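In Defense of the Dull Stag Weekend

By Colin Horrocks
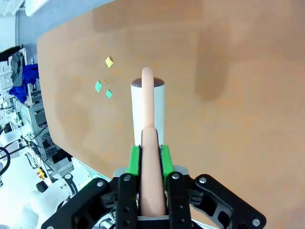 A smooth peach-colored rod held between two green finger pads.

I have been on enough stag weekends to know the exact moment when a group of grown men realizes that none of them wanted to come on the activity. It happens in the van. Somebody has the confirmation email open on his phone and is reading out the safety waiver in a funny voice, and the funny voice gives out at "crush injuries."

My most recent one was in Clamcombe, a seaside town with a pier, a decent curry house and, a short drive inland, a field where you can pay to be frightened. There were 15 of us. The best man, a fellow called Goodall who sells kitchens and cannot leave a silence alone, had booked something called the Zemanix Triple Challenge: quad bikes, then clay shooting, then a sort of inflatable wrestling in a pit. It cost each of us the price of a good pair of shoes. I know this because I needed a good pair of shoes afterward.

I have nothing against quad bikes. Driven one at a time, by a farmer, with a bale of hay on the back, they seem like a fine machine. What I object to is the idea that a man about to be married must be put through a course of light industrial hazards first, and that his friends must be seen to love it. We stood in a line in borrowed overalls while a young man with a clipboard asked who was ready to get muddy. We all cheered. I cheered. I have a bad knee and a mortgage and I cheered like a seal.

The riding itself lasted less time than the briefing. There were 37 laminated rules on the wall of the hut, and the young man read every one of them aloud, including the rule about paying attention to the rules. Then we went around a loop in single file behind an instructor who looked at his watch on the straights. The groom was sixth in line and saw mostly the back of his future brother-in-law.

The wrestling pit I will pass over, except to say that two men in foam suits trying to be polite to each other is a sad thing to watch in the rain.

And then something went wrong, and the weekend got good. The evening booking fell through. Goodall had reserved a themed bar crawl with a guide and a whistle, and the guide had the wrong date. There was a bad ten minutes on the sidewalk. Goodall made phone calls with one finger in his ear. Finally the groom, who had hardly been asked a question all day, said he wouldn't mind some chips.

So we had chips. We ate them on the sea wall, and then we found a pub with a pool table that sloped toward the window, and we stayed there until they started putting the stools up. Men who had not exchanged a full sentence in the van talked for hours. I learned that the groom's uncle once spent a winter repairing church organs. I learned that Goodall was terrified about his speech and had written it four times. The groom laughed so hard at a story about a caravan that he had to go outside and walk up and down.

Total cost, including the pool: less than the deposit on the overalls.

Now, I can hear the activity people clearing their throats. They will say that the quad bikes gave us something to talk about, and that strangers need a shared experience before they can sit in a pub. There is a bit of truth in that. We did talk about the quad bikes, for as long as it took to eat the first chip. A shared experience is useful. I only question whether it has to involve a helmet.

The brochure for the place is still on my fridge. It offers next year's package in Carkton, with hovercraft, and it promises to turn "ordinary lads into legends" for a group rate of 800, lunch not included. I have known these lads a long time. I like them ordinary. One of them does a very good impression of a kettle.

My proposal to best men is a modest one. Book a house with enough beds. Find out where the pub is. Ask the groom what he would like to do, and when he says he doesn't mind, ask him again on a different day, when you are not standing next to a poster of a tank. If he truly wants the hovercraft, then get him the hovercraft and God bless him. Some men do. But leave the afternoon alone, and leave the evening alone, and do not under any circumstances hire a person with a whistle.

My cousin gets married in October. I am best man. The family has started sending me links to paintball. I have written back to say that the plan is a walk, a big lunch and a pack of cards, and so far I have had 2 complaints, both from Goodall, who isn't even invited.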